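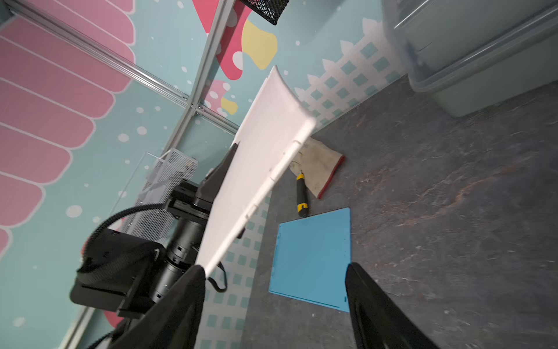 White plastic panel with clips along the rim

Re: Warkness guidebook, second edition

Jummai Nwankwo wrote:
> Does the new edition still have the Rodberg sea cliffs? My old copy
> lists 19 routes there and the topo is hard to read.

Yes, Rodberg is in, with 30 routes now and a redrawn topo. The Casado slabs get 6 pages of their own. Approach notes for both start from the Rurau parking lot. Grades on the north end went up a notch in two places. Copies ship in September, and the hut desk will hold one if you email by Friday.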